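Print this page | E-mail this page
Reading time: 4 minutes

Section 4: Setting up the Raltetti 600 cutting table

Read Section 3 (Unpacking) before you start. You will need two people for steps 1 to 4, a spirit level, a tape measure and the hex key from the accessory bag.

Choosing the position

The table top measures 2,573 mm by 696 mm. Allow enough room to walk along both long sides. If one side has to stand against a wall, make it the side with the fabric rail, and leave a hand's width behind the rail so that the roll can turn.

Do not place the table over a floor vent or next to a radiator. Paper patterns curl in warm air and the tape described below will lift.

Fitting the legs

1. Lay the top face down on a blanket.
2. Push each leg into its socket until the collar touches the rim.
3. Fit the bolts and tighten by hand only.
4. Turn the table over. Lift it by the frame, never by the rail.
5. Tighten all bolts with the hex key, working corner to corner.

CAUTION: Do not climb or sit on the table, even when all bolts are tight.

Levelling

6. Place the spirit level across the middle of the top.
7. Turn the foot under the low corner anticlockwise until the bubble is centred.
8. Repeat along the length, then check the first reading again.

Note: On carpet, wait a day and check the level once more. The feet will settle.

Marking the top

The top is supplied plain. Most users mark it with a grid so that the grain of the cloth can be lined up by eye. Use low-tack tape in a colour that shows up against the surface, and change it when the edges begin to fray.

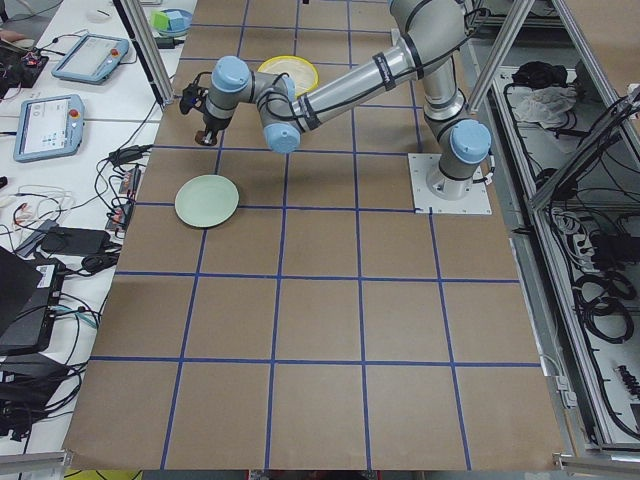 Flallby, 2022-09-24

9. Wipe the top with a damp cloth and let it dry.
10. Run the first strip along the long edge nearest you. Measure every other long strip from this one.
11. Lay the cross strips, starting at the left. Check the first with a set square.
12. Press the crossings down with a fingernail or the back of a spoon.

Do not stretch the tape as you lay it. Stretched tape creeps back overnight and the squares will no longer be true. Where a strip has gone down crooked, peel it off slowly and use a fresh length.

CAUTION: Never cut along the tape with a rotary blade. Use the cutting mat, part 597.

Fitting the fabric rail

13. Hook the brackets over the back edge.
14. Slide the rail through both brackets and close the clips.
15. Load one roll only. Wide rolls need the Birnitz end support, sold separately.

If the rail sags in the middle, take the roll off and check that both brackets are fully seated.

Continue to Section 5: Cutting and care.

Related items
Section 3: Unpacking
Section 5: Cutting and care
Birnitz end support: fitting sheet
Sebastian folding table: leg replacement
Spare parts list, November edition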